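ok so I finally replaced the bilge pump on the boat over the weekend and I have thoughts. short thread for anyone putting theirs off like I did for 2 years

the old one was a Nikano, came with the boat, and it ran fine until last August when the float switch started sticking. I'd get to the slip and find the pump humming away at nothing. or (worse) not humming at all with a few inches of water under the engine

went back and forth between a Zamudio and a Cirken for ages. the Zamudio was cheaper but the outlet was a different size from my hose and I did not want to run new hose all the way to the transom. I have done that job once. my elbows remember it!!

so, Cirken. slightly bigger than the old one, and the base has 3 screw holes that line up with absolutely nothing on my boat. ended up screwing it to a little square of plastic board and gluing that down with the goopy marine stuff. let it sit overnight before I ran any water

wiring took longer than the pump did. the old connections were just twisted and taped, way down low where they'd get splashed. green all the way up the wire. I cut back until I found shiny copper, used the heat shrink connectors with glue inside, and tied the whole lot up high

also, check your fuse! mine was way too big for the pump. the right size is printed on the label or in the booklet, go with that and ignore whatever the last owner stuck in there

total damage was a little over $300 with the pump, a separate float switch, connectors, clamps and a new check valve, which I then left out 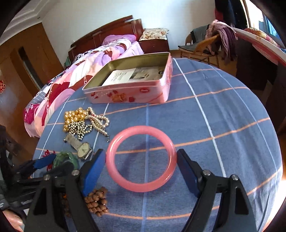 and on the check valve, a reply I got from Tavwood Marine says leave it out for good, they see them jam shut with gunk all the time and then the pump can't push anything overboard. they'd put a high loop in the hose instead. so that's what I've got now and the valve is going back to the store

tested it with a garden hose in the bilge. switch kicked on, water went out the side, switch kicked off. did it 11 times because I'm like that. a bit of water runs back down the hose when it stops but not enough to set it off again

next up is the high water alarm. I already bought the buzzer and now I need to find a spot for it where I'll hear it over the engine. if you've got one mounted near the helm tell me where you ran the wire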